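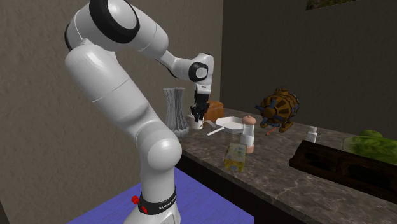 June 23, 2020. Spent the morning on the equipment budget again, and the budget won. The simulated kitchen remains the cheapest bench we own: marble worktop, Franka arm, gripper parked over a little white cup, and no invoice for any of it. The real version needs a counter, and Plasico want 1,614 for one in plain grey with no veining. Sumau quoted 2,498 and threw in delivery, as far as the door.

Grippers next. I have put down 2 spare sets of fingers from Economou, having seen how we drive. Also 200 for crockery and groceries, which the finance form insists on calling "consumables, laboratory". I left the keg with the ship's-wheel handles off the list. Someone can argue for it in September.

Still open: whether Skurville will hold their price on the arm mount past the end of the month. Their email says "should". Floor loading not checked. Need to measure the lift before ordering anything with a worktop in it.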